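检查日期:2023-02-08
检查地点:Plestden 二楼,家居示教间
检查人:Kwesi Kpodo
陪同:Lungile Sibiya(示教操作),Lesego Matlala(数据)
抄送:Zodwa Pillay

先说明一下,中文不是我的母语,这份表我尽量写得清楚。如果有句子奇怪,请直接改,不用问我。勾选的意思:`[x]` 合格,`[ ]` 不合格或者没有做完,后面的话是我的意见。

# 手持夹爪示教与遥操作 安全检查表

## 一、进入房间以前

- [x] 门口有登记本,今天进入的人都签了名字。
- [x] 急停按钮的位置图贴在门的内侧。图是去年 December 的版本,遥操作台后来移到窗边,图上还在旧的位置。我给合格,因为按钮本身没有移动,但是请 Lesego 换一张新图。
- [x] 灭火器压力在绿色区域,铅封完整。
- [ ] 地面没有松的电线。遥操作台到墙的网线还是横在路上,只用胶带贴了两段,中间一段是鼓起来的。上一次检查我也写了这一条。需要线槽,不是更多的胶带。
- [x] 房间照明正常,没有闪烁的灯管。

## 二、遥操作台(Jirow 从臂)

- [x] 主手侧急停:按下以后从臂马上停,复位以后不会自己动。试了 2 次,结果一样。
- [x] 从臂侧急停:同上。
- [x] 使能踏板:松开脚,从臂保持位置,没有下落。
- [ ] 踏板防滑垫。垫子的一角翘起来,脚进去的时候会勾到。Lungile 说她已经习惯了,会把脚抬高一点。我理解,但是新来的操作员没有这个习惯,所以不能算合格。
- [x] 速度限制:示教模式下限制有效,软件里不能被操作员改高。
- [x] 通信断开的反应:我们拔掉主手的网线,从臂停住并且报警。声音够大,在走廊也能听到。
- [x] 围栏门联锁。
- [ ] 视频延迟记录。检查表要求每次开机写一行,本子上缺了几天。Lesego 解释说系统里有自动记录。如果是这样,可以把纸的本子取消,可是要先改规程,现在规程还是要求手写。

意见:这一部分总的来说比上次好。Amirhossein Abbasi 重新做了从臂底座的固定,我用扭矩扳手检查,螺栓都到了规定的数值,标记线也没有错开。他把扳手的校准证书也放在文件夹里,这个做法很好,请其他小组也这样做。

还有一个小的问题,操作台的椅子。椅子的气杆慢慢下沉,操作员坐一段时间以后手肘比主手低,手腕要向上弯。Lungile 自己说右手腕晚上会酸。这个不是“舒服不舒服”的问题,手腕累了,动作会抖,抖的动作也会被录成示教数据。请换椅子,不要修。

## 三、手持夹爪(人手示教)

- [x] 外壳没有裂缝,手握的地方没有尖的边。
- [x] 连杆的销轴没有松动,用手轻轻左右推,没有明显的间隙。
- [x] 指垫粘贴牢固,表面没有掉碎屑。
- [x] 扳机回弹正常,松手以后夹爪能完全张开。
- [x] 夹手风险:连杆之间的空隙手指可以进去。警告贴纸在位,操作员知道不可以用另一只手去调整正在闭合的夹爪。
- [x] 电池没有鼓包,充电在防火袋里进行。
- [ ] 腕带。左手的夹爪有腕带,右手的没有。Lungile 说右边的腕带坏了,拿去缝了。没有腕带的夹爪,今天只允许在软的表面上方使用。
- [x] 清洁:用酒精布擦过,有签字。

意见:很多人觉得手持夹爪没有电机的力量,所以不危险。我不同意。机器臂有围栏,手持夹爪没有围栏,人就在夹爪的旁边,而且眼睛看着物体,不看自己的手指。我查了 Prudent 的维修登记,累计示教到 1,410 条的时候,指垫换过一次,换的原因写的是“边缘翘起”。翘起的边缘会刮东西,也会刮皮肤。所以我建议以后按条数换,不要等翘起来再换。

Zodwa 问过,能不能让操作员戴手套。我的意见是薄的可以,厚的不可以,厚手套扳机的感觉会变,操作员会用更大的力。

## 四、操作员

- [x] 培训记录有效,Lungile Sibiya 两种示教方法都有签字。
- [x] 长头发扎好,没有戴戒指和手链。
- [x] 连续工作时间没有超过规定,休息写在登记本上。
- [ ] 双人制度。规程说双手示教的时候,房间里要有第二个人。上午 Lesego 出去接电话,录制没有停。我当时在场,可是我是检查人,不能算第二个人。请以后一个人出去就暂停。
- [x] 操作员知道随时可以停下来,不需要理由,坏的那一条数据删除就可以。

## 五、任务布置与小物品

今天的任务编号是 391,家居整理,双手。物品包括饰品、托盘和架子上的日用瓶罐。检查的时候我站在操作员的侧后方,没有碰任何东西。

- [x] 夹爪的活动范围里没有玻璃的杯子或者刀具。
- [x] 小物品有清单,开始和结束都要核对。
- [x] 软的表面(坐垫、毯子)放稳,不会滑下来盖住操作员的脚。
- [ ] 长的串状饰品的处理方法没有写进任务卡。

最后一条我想多写几句。珠串这样的东西,对示教来说很难,对安全来说也要小心。它会绕在连杆上,操作员的自然反应是用力拉,如果线断了,珠子滚到地上,人踩到会滑倒。

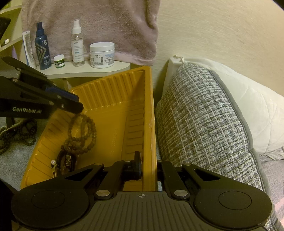 所以任务卡应该写明:珠串缠住的时候,先停止录制,把夹爪放下,用手慢慢解开,然后重新开始这一条。不可以一边录一边甩。Lungile 的动作其实很稳,她先让一边的夹爪靠住托盘,另一边再去取东西,我觉得这个顺序可以直接写成标准动作,给新人看。

带金属件的小挂件要单独看一下。金属的尖角会压坏指垫,指垫坏了,夹东西就会突然滑出去。每做完一组,请看一眼指垫的表面,只需要几秒钟。

喷雾瓶和小罐子,我要求盖子都拧紧,喷头锁住。如果液体漏到地毯上,操作员不一定马上注意到。有香味的产品也请关好,房间的通风不算强。

## 六、数据与紧急情况

- [x] 录制开始和停止有声音提示。
- [x] 异常的示教有标记,不和正常的混在一起。Shezi 服务器上现在有 2,182 条,Lesego 随意打开几条给我看,标记都在。
- [x] 急救箱齐全,创可贴没有过期。
- [ ] 事故和“差一点事故”的登记。表格有,可是是空的。我不相信这么长时间一次也没有夹到手。请大家写,写了不会被批评,我需要这些记录来改检查表。

## 七、需要整改的项目

| 项目 | 负责人 | 要求 |
|---|---|---|
| 网线加线槽 | Amirhossein Abbasi | 完成以前不开遥操作 |
| 踏板防滑垫更换 | Amirhossein Abbasi | 下次开机以前 |
| 右手夹爪腕带 | Lungile Sibiya | 装好以后给我看 |
| 椅子更换 | Zodwa Pillay | 需要她批准采购 |
| 延迟记录的规程 | Lesego Matlala | 改规程,或者补手写 |
| 急停位置图 | Lesego Matlala | 换新图 |
| 双人制度 | Lesego Matlala | 向全组再说明一次 |
| 任务卡增加珠串的处理 | Lungile Sibiya | 写好草稿,我来看 |
| “差一点事故”登记 | 全组 | 从今天开始 |

结论:手持夹爪示教可以继续,条件是右手的腕带限制要遵守。遥操作暂停,等线槽装好,我会再来看一次,只看第一和第二部分。

签字:Kwesi Kpodo

补充(Lungile Sibiya):腕带下午拿回来了,已经装上,请 Kwesi 有空来确认。珠串的那一段我今天先写草稿,“用手慢慢解开”我想改成“放在托盘里解开”,这样线断了珠子也在托盘里。

补充(Kwesi Kpodo):同意,你的写法更好。腕带我确认以后在表上补勾。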